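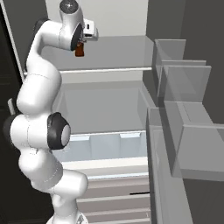

Can a Robot Put the Groceries Away? Final Report, Group 4

Zineb Tazi and Samah Ghoneim
Handed in 11th June

1. What we wanted to know

Whether a robot arm can do one boring kitchen chore from start to finish. We picked putting a bottle in the fridge. Small chore, everybody does it, nobody trains for it. Original plan from December also had wiping counters and loading a dishwasher. Dropped both, no time.

Everything in this report is simulation. We had no budget for a real arm and the lab one is booked by the seniors.

2. Setup

Simulator: Wullora, student license. Fridge model came out of the Fluvano kitchen pack, door already open, drawer and door bins included. One arm, one gripper, one bottle per run. Control policy was the pretrained one our instructor gave us, we only changed the start positions and the goal.

Goal = bottle standing on the shelf, gripper let go, arm backed out without touching the door. A run got 20 seconds. After that it counts as a fail, even if the arm was nearly there.

We ran 500 trials over two nights on Samah's desktop.

3. Results

Passed: 403 of 500. Better than we guessed going in. Of the fails, 54 were the bottle tipping over when the gripper opened. The rest were time outs and bumps into the door, we did not split those up (should have, the log format made it a pain).

The reaching part is mostly fine. The policy gets the bottle up high and in front of the opening, then has to work out how far down the shelf is. That last bit is were it slows down. Watching the replays you keep wanting to push it.
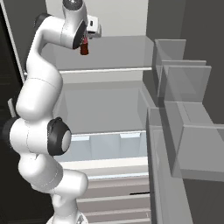

Fig. 2. Arm holding the bottle above the shelves, door open.

The grip is near the top of the bottle so most of the weight hangs under the fingers. We think this matters for the tipping but only tested it by eye. A lower grip would need a different approach angle and then the arm gets close to the door bins.

4. What it doesn't show

Empty shelves. Real fridges are full of stuff, leftovers, a milk jug in the way. We also never made the robot open the door, which is probly half the chore. And no wet or slippery bottles, the friction setting stayed at default the whole time.

5. So can it do the chore yet

In a clean simulated fridge, with the door open, mostly. In somebody's house we would say no. Zineb thinks shop coolers are closer, shelves there are more regular and the same items come back every day. Samah disagrees, too many people reaching in.

6. If we had more time

Crowded shelf. Door closed at start. Lower grip. Splitting the fail types properly in the log.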